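How I Fold Laundry on the Bed Without Losing My Mind
Posted 3/20/19

I used to fold on the couch, with the basket between my feet, and everything came out looking like a burrito. Then I switched to a big flat surface with a cloth over it, and I'm never going back! You need 2 things before you start: a cover sheet that stays put and a few clips.

Spread the sheet first and pull it snug. Mine is an old Bernena flat sheet (400 thread count, way too nice for this, but it has a stain in one corner so it got demoted). Clip it along the far edge. If the sheet slides around while you fold, you'll be chasing it all afternoon - ask me how I know.

Now drop one piece in the middle. Just one. Find two corners, get a good pinch on each, and pull them apart until the fabric between them straightens out. Lay it down, then go around and tug out whatever is still bunched. Soft stuff like tees and towels likes to twist at the ends, so untwist the corners before you smooth the middle.

Once it's flat, fold the long sides in, flatten with your palm, and bring the bottom up to the top. Turn it over and fold it again if your shelf is short. I do thirds for my Jidia dresser because the drawers are shallow.

Phones, bags and papers can live off to one side, but give yourself a clear patch as wide as the thing you're folding (I've folded a phone into a towel more than once).
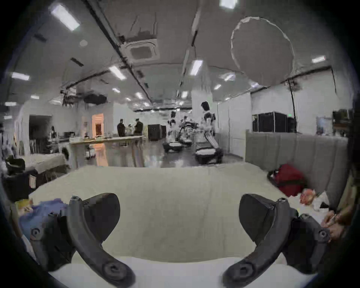
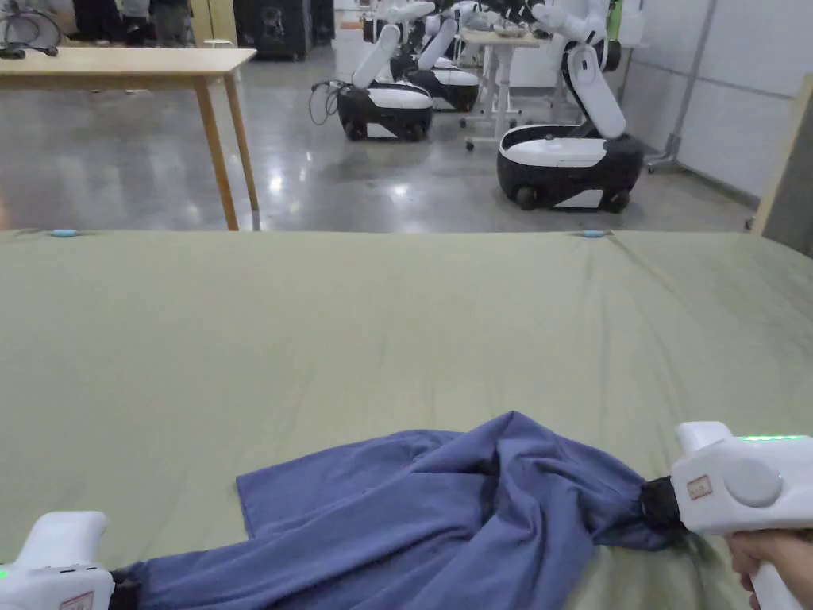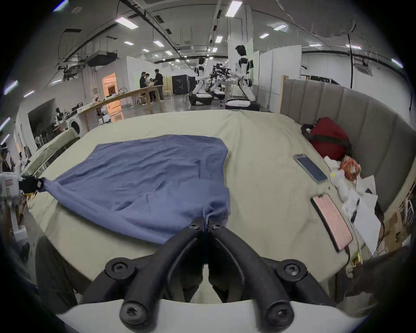 Blue cloth, still rumpled in all three.

Comments

Clips!! I've been using books on the corners like a caveman.

Does this work on a Thakur foam mattress? Mine sinks when I press down.

I do the long sides last, and my towels come out squarer. Try it.

Related posts
Laundry 101: Sorting Without Six Baskets
Fitted Sheets, My January Project
Brevis Drawer Dividers: Worth It?

Contact | Copyright 2019 | Back to top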